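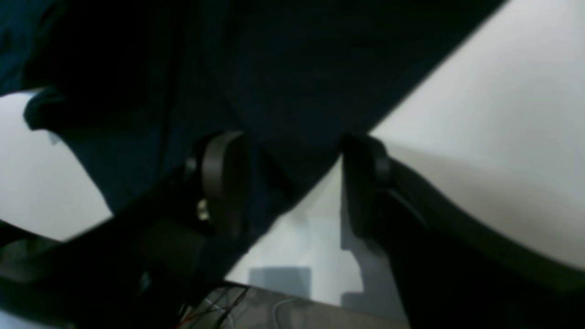

An afternoon at the Skundomell open day

I had been meaning to visit Skundomell ever since my sister-in-law moved to that side of the river, and on Jan 21, 2018 I finally got myself on the train with a sandwich and a very large umbrella. The lab keeps its doors open for one afternoon each winter, and anyone can walk in, get a paper badge and wander around. I teach sewing and pattern cutting at a night school, so when I saw "teaching robots to handle cloth" on the program I circled it twice. Cloth is what I know, and I wanted to see what a machine made of it!

The building is easy enough to find if you come from the station side (I did not, and had a nice walk past a tire shop and a bakery first). Inside it's an old printing works with high windows and those heavy sliding doors that take two hands. They gave us coffee in real cups, and then we were sorted into small groups by the color of our badges. Mine was green, and the green group began upstairs in room 211.

Room 211: the cloth bench

Our host there was Ihor Hladun, a tall, soft-spoken man who has been on the cloth project from the start and who was patient with every one of us, including the gentleman who wanted to know if it could iron his shirts. The project is called Bilteo. The idea is that you don't write the robot a long set of instructions for folding or lifting a piece of fabric. You take hold of the controls, do the job yourself through the robot's arms, and everything gets stored: how the arms moved, when the fingers opened and closed, and what the cameras saw while it was going on. Do that enough times and the computer has something to learn from.

One of the cameras rides at the wrist, right behind the fingers, and I spent a good while looking at the view from it. Dark navy fabric fills a great deal of the picture, hanging in soft shallow folds, with two black fingers holding it from underneath and the cloth dipping to a point in the gap between them. Where the shadow falls, the navy goes nearly black, and you need to look twice to tell finger from fabric. There's one little brass-colored screw on the left finger that catches the light, and my eye kept going back to it. The picture is also a bit blurry. I asked Ihor whether that mattered, and he said a person at the controls learns to put up with it fairly quickly, and that the computer has to learn on the same pictures, good and bad.

What struck me was how close you are. When I sew, my eyes are a good forearm away from my fingers, and I see the whole piece at once with the table all around it. From the wrist you get a fold, an edge, a slice of something pale behind, and that's your lot. The edge is the thing to hang on to. With navy against white it shows up as a clean slanting line, and I found that if I followed the line I could work out where the rest of the cloth must be going. My students would recognize this. I am forever telling them to find the edge before they pick anything up.

Having a go

Then we were allowed to try, and I'm afraid I was first in the line. You sit on a stool with a pair of handles in front of you, one for each arm, with a squeeze lever under the fingers. Squeeze and the robot squeezes. Let go and it lets go. There is a slight drag in the handles, a little like stirring thick batter, and it took me a few minutes to stop fighting it.

My job was to pick up a square of cloth by one edge and lay it down again further along. I can do that in my sleep at home! Through the handles I pinched thin air, then pinched too much, then got hold of it nicely and carried it halfway before I relaxed my grip out of pure habit. You see, with my own hands I let the cloth slide a bit as I move it, and I never knew I did that until I watched it drop. There is no feeling in the handles to tell you how tightly you have hold of something. You go by your eyes alone, so you look for the way the cloth pulls and sags near the fingers.

Ihor had some advice which I wrote on the back of my badge. Come in slowly from below. Wait a breath after you close the fingers before you lift. Don't correct and correct and correct – if the grip is bad, put it down and take it again. He said the second try gets stored along with the first, and they keep plenty of these, as a robot that has only ever been shown perfect grips has no idea what to do with a poor one. I thought that was rather lovely and have already used it on my Thursday beginners. Sorry, my evening beginners, I should say, they move the class about so often that the name has stopped meaning anything.

On my last attempt I got the cloth up, across and down with only one corner tucked under. The green group clapped. I was more pleased than I have been about some entire dresses.

How many times is enough?

A student in our group asked how many showings the robot needs, and Ihor walked us over to a whiteboard where they keep the tally for the current task. They had 858 on the board and they want 2000 before they train the next version. Every one of those is a person sitting on that stool, picking up cloth. The people who do it take turns so that the robot doesn't end up copying one person's way of working, and he told us that he can often guess who was at the handles from the movement alone. One colleague lifts everything with a little swoop at the end. I asked what mine looked like and he very kindly said "careful."

They also switch the fabrics around. He had a basket of them in the corner and let me rummage, which was a mistake if he wanted to keep to the timetable. There was fleece, a stiff cotton drill, something slippery for lining, and some old toweling. I told him he ought to try a bias-cut piece, because it stretches in a way that will surprise everybody, and he wrote that down. I've promised to send him a bundle of offcuts in February.

Downstairs

The rest of the afternoon went by faster than I'd have liked. The ground floor had a room for the Gallardo, a smaller arm that you teach by hand. You take hold of the arm itself, lead it gently through the movement, press a button, and it plays the whole thing back. Children were queuing for this one and quite right too. A small girl taught it to wave, and then taught it to wave again more slowly. I had a turn once the line died down and found it much easier than the handles, as you can feel the weight of the arm and you're standing right beside the work. Ihor had told us upstairs that leading by hand is quick for a single arm, but that with two arms and a floppy piece of cloth you run out of hands yourself, and after trying both I could see what he meant.

Next to that was a desk for Datico, the program they use for looking through what has been stored. You can slide back and forth through a showing and mark the spots where the grip starts or goes wrong. The young woman there let me mark a few. It's slow, fussy work, a bit like unpicking a seam, and I could cheerfully have stayed an hour.

If you're thinking of going

Wear comfortable shoes, as the stairs are steep and there's no seat to be had apart from the stool. Get there early and ask for the cloth bench first, for by the time we came down the line went all the way to the landing. Take your rings off before you try the handles (mine clicked against the lever the whole time). The coffee is free, and the almond cake on the ground floor goes quickly, so have your slice before the tour if you care about cake.

I caught the later train home with my umbrella, which I hadn't opened once, and spent most of the ride folding and unfolding my scarf on my lap, trying to see what my fingers were doing.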